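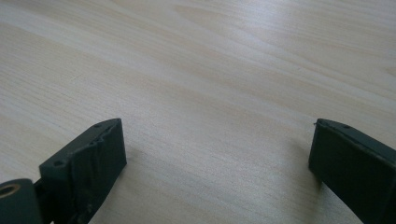
Print this page | E-mail this page

Filed under: Grant Reports > Assistive Handling > Interim

Dostberg Handling Project: interim report to the Petell Fund, covering the period to the end of June

Dear trustees,

You asked for two pages, plainly written, with the bad news first. The bad news takes up most of it.

In May we stopped all recording with the hand-held grippers for the best part of three weeks. The cause was a finger that did not close as far as the software believed it had. The consequence was a glass jar on the floor of the Peslow workshop, a small cut to one operator's shin, and 2,846 recordings that we could no longer vouch for. The cut needed a plaster. The recordings needed considerably more.

What went wrong

The grippers are simple things. A person holds one, squeezes the handle, and two printed plastic fingers come together around whatever is to be picked up. A sensor in the handle notes how far the handle has moved, and the software works out from that how wide the fingers are. Later, a robot arm learns from the recordings. All this depends on the handle and the fingers agreeing with one another, and for most of the spring we took it for granted that they did.

On gripper 19 they had parted company. The left finger is fixed to its pivot with a small screw, and the screw had worked its way back far enough to let the finger lag behind the handle. Squeeze firmly and the sensor reported a nice tight grip. The finger got there a moment later, or stopped short, depending on its mood. Operators noticed that 19 was "a bit soft" and compensated by squeezing harder, which is what sensible people do with a poor tool and exactly what we did not want recorded.

Two of them wrote this down in the fault book. The fault book was at that time kept in a drawer in the other building. I would like to blame somebody for that, but the drawer is mine.

The jar

The jar was lifted by the arm during an afternoon trial, using a grip learned partly from 19's recordings. The arm closed to the width it had been taught, which was too wide, and carried the jar confidently about a foot past the edge of the bench before letting go of it. The operator was standing inside the taped line. She had been allowed to stand there, in order to reset objects more quickly, under a working arrangement that appears in no document I can find. The stop button worked. It was pressed after the jar had landed.

Our accident form was completed the same day and a copy is attached. Glass has been removed from the object set until the autumn, and the replacement jars are plastic and bounce in a way the team finds a little too entertaining.

What we did about it

Every gripper was taken apart, and the pivots were checked for play with a feeler gauge. Two others showed the beginnings of the same trouble, though neither had drifted far enough to spoil a reading. All the pivot screws now have thread lock on them and a paint mark across the head, so that a turned screw shows at a glance. Detlef Ruppert, who looks after our hardware, had proposed paint marks in his first month here. He has been gracious about this, in the sense of mentioning it only at meetings.

Each session now starts on a bare table with the fingers fully open and then fully closed on a steel block of known width. If the reading is out by more than a millimetre, the gripper goes back in its box. The check takes less time than making tea, and we have put the block beside the kettle to encourage the comparison. The fault book has moved as well. It hangs on a string by the door.

The taped line has become a low barrier with a gate. Opening the gate pauses the arm. Resetting objects is slower as a result, and I ask you to expect that in the figures for the coming quarter.

The recordings

We went back through all 2,846. Hosseinzadeh, the firm that wrote our sensor software, lent us a script that compares the reported width with the width measured from the video, and it ran for a night and most of a morning. It passed 2,203. The remainder have been set aside, clearly labelled, and will not be used for training. We considered correcting them by calculation and decided against it, having recently had our fill of numbers that looked right.

Recording began again in June, and a further 159 were completed with the checked grippers before the end of the month. That brings the usable total to 2,362. We had told you to expect more by this point. I have left the original target in the attached schedule so that you can see the gap without having to look for it.

Money

The stoppage cost us staff time, a box of screws, the barrier and the jar. We can cover all of it from the equipment line, provided we put off buying the second arm until the next period. I would value your written agreement to that — the grant letter is strict on moving money between periods, and I have been in enough trouble this spring.

Still open

We do not know why the screw came loose on 19 before any of the others. Detlef suspects it was simply used more, being the one that had the comfortable handle. The usage log would settle the matter, had it recorded which gripper was in use. It does now.

The printed fingers themselves are also under suspicion. The mounting holes may be wearing, and a tight screw in a worn hole is only a slower version of the same fault. We are measuring a set monthly and will send you the first results with the next report, along with a revised risk sheet that includes the words "standing inside the line".

You are welcome to visit Peslow at any time before then. Closed shoes, please, and use the gate.

Project lead, Dostberg Handling Project

Print this page | E-mail this page

We use cookies to remember your settings and to see which pages are read. By carrying on you agree to this. Change cookie settings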